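Torner Help Desk – Piltinano Home Design
Ticket subject: Material library import stops at 80 percent, no error message
Status: Closed (resolved)
Product: Piltinano desktop, version 2
Opened by: Zainab Olatunji

Zainab Olatunji
Monday, 8:52 a.m.

Good morning, and thank you in advance to whoever picks this up! I moved to a new computer over the weekend and everything in Piltinano came across beautifully except my material library. I exported it on the old machine the way the help page says to, copied the file over on a USB stick, and chose File, then Import Library on the new one. The bar runs along nicely until it says 80 percent and then it just sits. I left it while I ate dinner. I left it again overnight. No message, no beep, nothing in the corner. If I press Cancel it does cancel, and then the library panel is as empty as when I started.

Mosaic first, then the wooden tabletop:
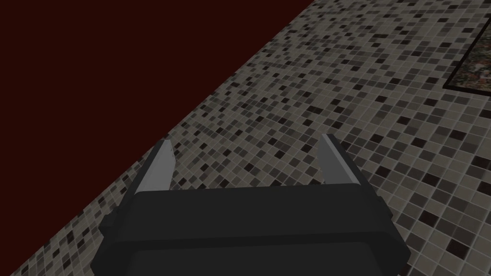
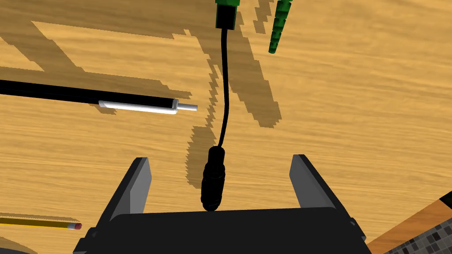 Hrefna Arnardóttir
Monday, 9:40 a.m.

Hello Zainab, and thank you for writing it all out so clearly, it saves us a good deal of back and forth. An import that stops with no message nearly always means the program is waiting for something, so let's find out what it's waiting for. Could you tell me three things when you have a minute?

How big is the library, going by the number at the bottom of the panel on your old computer?
Did you build it all yourself, or did some of it come from a supplier's catalog?
Is your Documents folder on the new computer backed up to a cloud service?

Please keep the old computer as it is for now. Don't uninstall anything on it, even if you need the disk space. And if you still have the exported file on the stick, leave it there and work from a copy.

Zainab Olatunji
Monday, 10:15 a.m.

Hello Hrefna! I've turned the old machine back on (it takes its time, poor thing, which is why I replaced it). The number at the bottom is 1000 exactly, which surprised me a little. I would have guessed a few more than that, but I've never had a reason to look.

It's a mixture. I started with the Parach catalog, mostly paints and fabrics, and then over the years I added my own, things I had scanned or photographed at clients' houses. A lot of the curtain fabrics are mine and those are the ones I would cry over. The paints I could get again.

And yes, Documents is backed up to the cloud. My nephew set that up on Saturday while I was making lunch and I can't say I followed every step.

Hrefna Arnardóttir
Monday, 10:48 a.m.

That's very useful, all of it. Let's take the cloud folder first, as it's the quickest to rule out.

When a folder is backed up that way, the computer sometimes keeps only a kind of placeholder for each file and fetches the real one when you open it. Piltinano asks for a great many small files at once during an import and the cloud program can't always keep up. Would you try this:

Make a new folder directly on the C drive and call it Library. Plain letters, no spaces.
Copy the export file from the stick into it.
In Piltinano, go to Preferences, then Folders, and point Material Library at the new folder.
Close the program completely and open it again.
Run the import from there.

Give it as long as it takes you to make a cup of coffee and drink it. If it hasn't moved past 80 by then, it isn't going to.

Zainab Olatunji
Monday, 11:30 a.m.

I did all of that, in order, and I ticked each one off on the back of an envelope so I know I didn't skip any. It stopped at 80 again. I will say it got there much faster this time! Before, it crawled, and this time it fairly galloped up and then stopped dead in the same spot.

One thing I noticed while it was sitting there, and I don't know if it means anything. The little line of gray text under the bar says "Reading materials" for most of the way, and at 80 it changes to "Linking previews". I hadn't seen that before, probably from staring at the number.

Hrefna Arnardóttir
Monday, 11:52 a.m.

It means quite a lot, and well spotted. So the cloud folder was slowing you down, and I'd keep the library out of it from now on, but it wasn't what stopped you. The program has read every material by the time it says "Linking previews". What it's doing after that is matching each one with its small thumbnail picture, and there it gets stuck.

I'm going to ask Ketill to look at this with me. He knows the import side far better than I do. In the meantime could you send us the log? It's under Help, then Save Support Log. It doesn't contain any of your drawings or your clients' names, only the program's own notes to itself.

Zainab Olatunji
Monday, 12:20 p.m.

Log attached. I had a peek at it and it's all Greek to me, except that my old computer's name turns up in it over and over, near the bottom. I'm off to a client at one and back by four, so please don't think I've gone quiet on you!

Ketill Dalsgaard
Monday, 2:05 p.m.

Hello Zainab, Ketill joining in. You read the log better than you give yourself credit for. The old computer's name is the whole trouble, or most of it.

Each material in your export carries a note saying where its thumbnail lives. For the Parach ones that note is a short one and points inside the library, which is as it should be. For the ones you added yourself, it's the full address on the old computer, name and all. The new computer reads the note, goes looking on the network for a machine by that name, waits, tries again, and never gives up. It ought to give up after a short while and tell you, and I've written that up for our developers as a fault. I'm sorry about your weekend.

There is a proper way around it and it doesn't involve typing anything clever. On the old computer:

Open Piltinano and go to Library, then Manage, then Collect Files.
Tick "Include previews" and leave the other boxes alone.
Press Collect. It copies every thumbnail into the library folder and shortens the notes to match.
When it's done, export again and give the file a new name so you can't mix it up with the first.

Then bring the new export over and import it from your Library folder on the C drive as before. Before you do, on the new computer, please empty the folder called Pending inside the Piltinano settings folder. Half-finished imports leave crumbs in there and the program tries to pick them up again.

Zainab Olatunji
Monday, 4:35 p.m.

I'm back, and I have good news and a puzzle. Collect Files ran without a murmur. The import went straight through 80 as if it had never been there, and I may have clapped. All the Parach paints are there, all the fabrics of theirs, and a great many of mine.

But the panel says 1000 again, and I've gone looking for some of the newest curtain linens and they aren't in it. They aren't in the panel on the old computer either! I know I added them, I used one in a bedroom in July and the room still shows it. So this may be something that has been going on for months and I only saw it now that I was checking. Should I open another ticket for that, or may I stay on this one? I don't want to make a mess of your filing.

Ketill Dalsgaard
Monday, 4:58 p.m.

Stay right here, please, the filing will survive. And don't worry about the linens – if a room still shows one, the material exists.

The library panel displays 1000 entries and no more unless it's told otherwise. It's an old setting from when computers had a harder time with long lists. Anything you add beyond that is saved to disk properly and can be used in a room, but the panel quietly leaves it off the end. The export makes its list from the panel, so the ones past the limit weren't exported either. That's two separate things we should be explaining on the help page, and at present we explain neither.

On the old computer, go to Preferences, Library, and find "Maximum entries shown". Set it to No limit. Restart, let it rebuild the list, and have a look for your linens. If they're there, run Collect Files once more, export, set the same preference on the new computer, and import. When it asks about duplicates, choose Skip.

Zainab Olatunji
Monday, 6:10 p.m.

They're all here! The linens, a striped ticking I had given up on and blamed on myself, and some wallpapers I'd clean forgotten. It was like opening a cupboard at my mother's house. I scrolled up and down for far too long when I should have been getting supper on.

One last question and then I'll let you both go home. Is it safe to wipe the old computer now? My neighbor Róisín Cullinane would like it for her daughter's schoolwork.

Hrefna Arnardóttir
Tomorrow would be soon enough for the wiping, if Róisín's daughter can wait a little. I'd open a few of your older projects on the new computer first, the ones with the most of your own fabrics in them, and look for any surface that has turned plain gray. Gray means a missing material, and while the old machine is still whole you can fetch it in a couple of clicks. After that, sign out of your Torner account on the old one (Help, then Sign Out) so that the license is freed up, and then wipe away.

I'm so pleased the linens came back. I'll leave this ticket open overnight in case a gray one turns up.

Zainab Olatunji
One gray one! A sofa in a sunroom, and it was a leather I must have pulled in straight from the web without saving it to the library at all. I've added it on the old machine, exported just that one, and it's in. Everything else opened in full color. Signed out of the old computer as you said. Please go ahead and close this, and thank you both, very much.

Ketill Dalsgaard
Closing now. Notes for anyone who finds this ticket later: import stalls at "Linking previews", run Collect Files on the source computer with "Include previews" ticked, empty Pending on the target, import again. Items missing from the export, set "Maximum entries shown" to No limit on both computers before exporting. Help page update has been passed to Esben Vídalín.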